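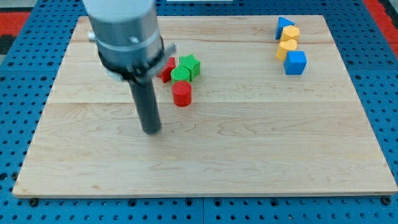

What do I need to run the Tomcombe bench kit at home?

A sturdy table, a wall outlet and a computer with a free USB port. Everything else ships in the box, including the hex keys.

Tomcombe Bench Kit, by Sindari

A work surface and starter set for small robot arms, sized for a spare room or a shared shop. The top is maple planks joined lengthwise and bolted down to a perforated base, so you can move it when the arm's reach changes. Blocks come in several shapes and colors: cubes, cylinders, hearts, a star, a triangular prism.

The rod tool is for pushing and sliding only. It will not pick anything up. If you need to lift parts, order the Livum gripper separately and leave the collar on — both tools use the same 4 bolts.

In the box
Maple board
Rod tool with collar
Block set, 16 pieces
Mounting bolts and hex keys

Board weight limit: 176 ounces
Rod tool rated life: around 2000 hours
Fits: Hattori arms, second version and later

Older Hattori arms need an adapter plate, sold under Spare Parts. Oil the board twice a year and let it dry overnight before use.

Page updated 08/03/2021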